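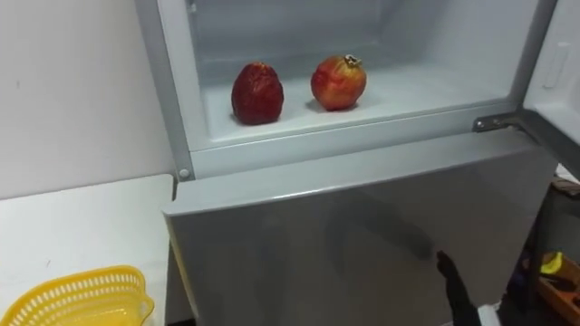

Pomegranate and a darker, wrinkled fruit in the refrigerator.

Plarnthorpe Walking and Travel Club
Minutes of the autumn planning meeting, Oct 24, 2026

Present: Tegwen Gough (chair), Morfudd Wogan, Osian Griffiths, Ffion Griffiths, Jhosep Ñahui (minutes)
Apologies: Mr. Schwaiger, who sent his comments in a letter. The letter was read under item 4.

1. Minutes of the previous meeting

The minutes were accepted with one correction. In the part on the summer outing it was written that the group missed the ferry. Morfudd asked to change this to "the ferry left before the printed time." The others agreed and the chair signed the corrected copy.

2. Report on the trip to Toltura

Osian gave the report. The group was 12 persons and stayed four nights in the old harbor quarter, in the guesthouse on the hill side of the fish market. He said that the rooms at the front have the better view, but the delivery trucks start very early and two members asked to move to the back on the second day. The guesthouse moved them without extra cost.

The walk on the sea wall was the part that most members liked. It can be done in both directions, but Osian recommends starting from the lighthouse, so that the sun is behind you in the afternoon and the cafés are at the end. The museum of rope making was closed for repair, although its website said it was open. The group went to the covered market instead and stayed there longer than planned.

Ffion added that the main square was too crowded for her taste. There were three cruise ships in the port on the same day, and it was not possible to find a table for lunch. She prefers the small streets behind the customs house, where they ate very well at a place with no sign on the door. She will write down the directions for the club folder.

The chair asked if the club should go again. Opinions were divided. Morfudd would go again only out of the season. Osian would go tomorrow.

3. Money from the Toltura trip

After all bills were paid there remained 90 dollars. Tegwen proposed to keep it toward the deposit for the spring trip. Ffion proposed to give it back to the travelers, but she said also that the share of each person is small. It was decided to keep it for the deposit. The members who traveled will be informed in the newsletter, and anyone who wants the share back can ask Tegwen.

4. Spring trip in April

Two destinations were discussed.

Graltum. Morfudd presented this plan. It is a mountain town with a narrow railway, and the line opens again after winter at the beginning of April. The station is close to the inn, so there is no need for taxis with luggage. She has already written to the inn, and it can keep 8 double rooms for us until the end of the year. This gives space for 16 travelers. The walks are marked in three colors. The yellow ones are easy, and the black one is not for our group. She warned that there can be snow in the higher parts, and good boots are necessary.

Toltura for the second time, with a day on the islands. Osian presented this plan. The boats to the islands do not run every day in April, and the timetable is not yet published. The harbor hotels are cheaper in this month.

The letter from Mr. Schwaiger was read. He is in favor of Graltum, which he visited many years ago as a student. He remembers the view from the upper station and a soup with dumplings. He asks that the group does not travel by night bus, because of his knees. He asks also whether the walks can be planned so that those who are slower have a shorter way back to the inn. Morfudd answered that the railway has a stop halfway, and it is possible to return from there.

Ffion asked about the price of the railway. Morfudd does not know it for next year. There was a group ticket in the past, but one must ask for it at the station by name, it is not on the board.

Vote: four for Graltum, one for Toltura. Graltum is chosen. Osian asked to write in the minutes that he accepts the result and that he hopes the islands will be considered for the year after.

5. Travel to Graltum

The chair explained the choices. The direct coach is comfortable but arrives after dark. The train needs one change, with a wait long enough for lunch. All present preferred the train. Jhosep will ask for the group price and will check if seats can be reserved together. The night bus is not considered.

It was agreed that each traveler carries his or her own luggage. There was a long discussion about wheels on cobblestones. No decision was taken.

6. Slide evening

Osian has too many photographs from Toltura. He was asked to choose. Ffion offered to sit with him and help, and he accepted after some thinking. The projector of the club makes a noise, but it works. Members are invited to bring something to eat that they know from a trip. Morfudd will make the almond cake again.

7. Club folder of places to eat and sleep

The folder is useful, but several pages are old. Tegwen found that two of the recommended guesthouses do not exist any more. Everyone who travels is asked to write the month and year on the page, and to say if the place takes cards. Jhosep will type the handwritten pages. He asks for clear writing, above all in names of streets.

8. Other matters

Morfudd lost a gray scarf at the last outing. If somebody has it, please call her.

Osian asked if the club can buy a second map of the Graltum area, as one map for the whole group is not practical when the group divides. Agreed.

Tasks
Tegwen: pay the deposit to the inn; put the notice in the newsletter
Morfudd: confirm the rooms; ask for the railway price; answer Mr. Schwaiger
Jhosep: train tickets and seats; type the folder pages
Osian: photographs; buy the map
Ffion: directions to the restaurant in Toltura; help with the photographs

The date of the next meeting will be sent by mail, after the inn has answered.

Minutes written by Jhosep Ñahui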